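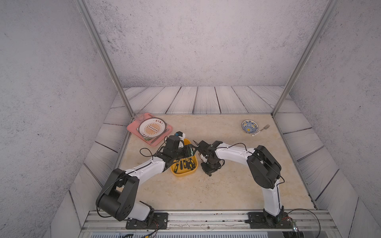 4. Sorting mixed household items with two arms

4.1 Workspace and task

Figure 3. The two-arm cell during a mixed tray episode. Tools are grouped in the yellow tray at the centre of the table; tableware stands on the pink tray and on the tabletop to its right.

All trials reported in this section were carried out in the Julitz cell, an enclosed table with two arms mounted on a shared aluminium rail along its front edge (Figure 3). Each arm carries a gripper on its wrist. The arms share a large part of the table, and most of the difficulty of the task comes from this overlap. An object near the middle can be reached by either arm, and the tray that holds it can be reached by both at once.

The task is a simple one to state. At the start of an episode the table holds a mixture of tools and tableware. The system must bring every tool to the tool tray and leave the tableware undisturbed. Tools may begin on the tabletop, on the second tray beside a plate or glass, or already in place. An item counts as sorted when it rests wholly inside the tool tray and no gripper is touching it. An episode ends when all tools are sorted, when the time limit is reached, or when the operator stops it for safety.

We chose this mixture because the two groups are easily confused by shape alone. A thin screwdriver and a fork have a similar outline from a fixed viewpoint, and a table knife lying beside a plate can be closer in appearance to a tool than to a bowl. The system described in our earlier work treated such items by outline and size and made frequent errors of this kind. The present method also takes account of what lies next to an item when deciding to which group it belongs.

4.2 Sharing the tray

The central question in this section is how two arms should use one tray. We compare three rules. Under the first, called fixed sides, each arm serves one half of the table and waits at the centre line if the other arm is over the tray. Under the second, called turn taking, only one arm may enter the space above the tray at any time, whichever side it comes from. Under the third, which we call Ulari, both arms may be above the tray together, provided that their planned paths keep a minimum distance and that they have been given different places in which to set down.

Ulari divides the tray into narrow strips. Before an arm approaches, it asks for a strip and holds it until its gripper has opened and withdrawn. Requests are answered in the order in which they arrive. If the strip next to the one requested is already held, the second arm is offered the nearest strip that is not a neighbour; if there is none, it waits outside the tray. The strips follow the tray when it is moved, and are drawn again whenever the tray is found to have shifted by more than the width of a gripper finger.

The same plan is used for removal. Where a tool has been placed across others, so that it would block later items, the arm that is free may lift and turn it while the other continues to work. This step was added after early trials in which a single badly placed tool caused every later placement to fail. It is used sparingly, and the planner will not attempt it if the other arm is carrying an item whose length is greater than the space between the two grippers.

4.3 Procedure

We ran 274 episodes in total, spread across the three rules. The starting layouts were drawn up beforehand and the same layouts were given to each rule in a shuffled order. The operator who set out the table was not told which rule would be used. Tableware was included in every layout. Its position was measured before and after the episode so that small movements, which are hard to judge by eye, could be recorded.

The tabletop has a marble pattern, and this was kept throughout. A plain surface gives better results with the detector used here, and figures obtained on one would have been of limited value for the settings we have in mind. No markers were fixed to the trays or to any item. Lighting was left as normally found in the laboratory, apart from the trials made after four in the afternoon in October, when the overhead lamps were switched on.

4.4 Results

Of the 274 episodes, 178 ended with every tool sorted and all tableware within the permitted distance of its starting place. The Ulari rule gave the largest share of these, followed by turn taking. Fixed sides gave the fewest. The difference between Ulari and turn taking was small in layouts with few tools and became clear only as the tray filled, when an arm under turn taking spent much of its time waiting.

A further 39 episodes ended with all tools sorted but with one or more pieces of tableware moved too far. We report these separately. In most of them the item disturbed was on the second tray, and the cause was contact between a gripper finger and the tray rim during a lift. The plate itself was seldom touched. As the tray slid, everything on it moved together, and the measured shift was therefore counted against several items at once. A scoring rule that treated the tray as a single object would have given a more lenient figure, but we have kept the stricter count so that the results can be compared with those of the Ocampo trials.

The remaining episodes were failures of the main task. The greater number were dropped tools, chiefly those taken by the end of the handle. Others were due to confusion between tools and cutlery, most often where a fork or knife lay apart from any plate or bowl. This agrees with the design of the method, which relies on nearby items and has little to work with when there are none. The arms touched each other in two episodes, both under Ulari and both at low speed. In each case the path had been planned correctly but a cable loop on one wrist had not been included in the model of the arm. The loop has since been added to the model as a simple enclosing shape.

4.5 Discussion

The results support the use of shared access to the tray where the number of items is large. They do not show that it is to be preferred in every case. Turn taking is easier to check, needs no division of the tray and produced no contact between the arms. For short tasks the time saved by Ulari was too small to matter, and we would expect most users to choose the simpler rule.

Two limits should be noted. The tools used were broadly alike in form, and the strips were sized with long, narrow handles in mind. Wider tools would need a different division, and we have not tested one. Secondly, all trials were made in a single cell. A repeat study in the Drimville laboratory, under the direction of Florante Cabanatuan, will use the same layouts with arms mounted on opposite sides of the table. The paths into the tray will then cross at a different angle, and the minimum distance between grippers will need to be set afresh before the two sets of results can be placed side by side.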